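Computer refurbishment

Computer refurbishment is the repair, cleaning, and resale or donation of used computers. It differs from recycling, in which equipment is broken down for its materials. Most refurbished computers come from offices and schools that replace their equipment on a fixed schedule. Smaller numbers come from store returns and private owners.

Sources of equipment

Leased computers make up a large share of the supply. When a lease ends, the leasing company usually sells the returned machines in mixed lots, sorted by model or by age. Buyers may see only a list of serial numbers and a short note on condition before they bid. Parts such as drives and power adapters are often missing from these lots.

A lot sold by the leasing firm Arkus in May listed 400 desktop computers and workstations. The buyer, Dravell, recorded 393 on arrival. Differences of this kind are common in the trade and are normally settled by a credit against the next purchase.

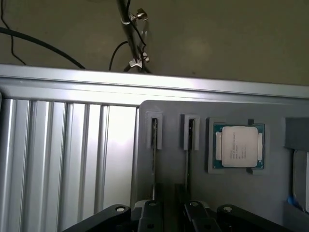 A lot list should be treated as a guess until the truck is unloaded, Negi wrote in a reply to an earlier version of this article, adding that condition notes cause more disputes than missing units. Sale contracts often allow a short period after delivery in which the buyer can report such problems.

Data removal

Drives are erased or destroyed before any other work is done. Erasure may be carried out with software that overwrites the drive or with a command built into the drive itself. Drives that fail to complete the process are usually shredded. Sellers often ask for a certificate listing the serial number of each drive.

Inspection and grading

Each machine is checked for damage to the case and ports, then started and tested. Faults in memory and storage are among the easiest to correct, as these parts can be swapped in a few minutes. Faults on the motherboard are harder to trace. Many shops will not repair a board and instead keep the machine for parts.

Processor sockets need careful handling. In a land grid array (LGA) socket the contacts are in the socket, and the processor has flat pads on its underside. A bent contact can stop a computer from starting or disable part of its memory.

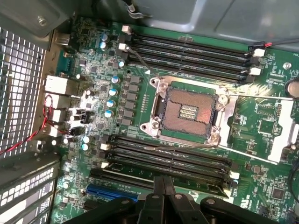
Empty LGA processor socket on a workstation motherboard, with memory slots above it.

There is no single grading system. Brallow, a reseller of office equipment, uses 2 grades, one for machines with light wear and one for machines with visible marks. Other sellers use letters, and the same letter can mean different things from one seller to the next.

Resale

Refurbished computers are sold to small businesses, schools, and home users. Warranties are generally shorter than those on new equipment, and batteries are often excluded. The age of the processor affects the price heavily, partly because newer operating systems may not support older models.

See also: Electronic waste; Data erasure; Equipment leasing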